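Laundry still a people job, Stisow trial finds

May 23, 2021

Folding machines are close. Not that close. That was the word from Stisow this weekend, where home-robot startup Plostevley gave a first look at numbers from its chores trial, running since December.

Total tries at a household task: 2313. Shirts, towels, pillowcases, cups into a rack, the usual. Best result was cups. Worst was dark clothing, by a long way. Of 400 dark shirts handed to the robot arm, 121 came out folded well enough to put in a drawer. The rest got redone by hand.

"Black cloth is just hard, it has no edges as far as the software is concerned," said Antigoni Makris, who heads the trial. "My mother could do the whole pile before the arm picks up the second one."

Average time per shirt was 52 seconds, and thats only counting the good ones.

Not everybody was sold. Vandana Gautam, who runs the Pirnanar laundry on the east side of town, came to watch and left early. She was quoted a monthly rental price and laughed. Wouldn't say what it was.
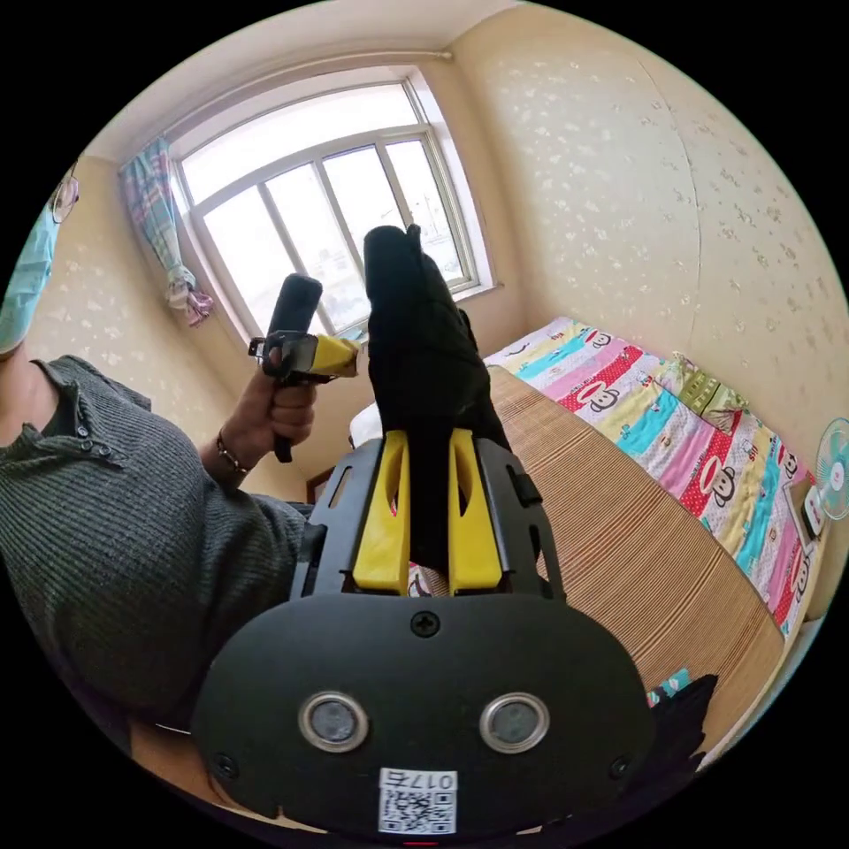

Plostevley's next step is more practice from people working with hand-held grippers in ordinary bedrooms, with real beds and real daylight, to give the software more to learn from. Makris said the test lab was too tidy and the arm got used to it.

A second round covers bedding and socks. Fitted sheets are off the list for now. Dionysis Antoniadis, the company's software lead, called them "a diffrent problem" and moved on to the next question.

No sale date yet.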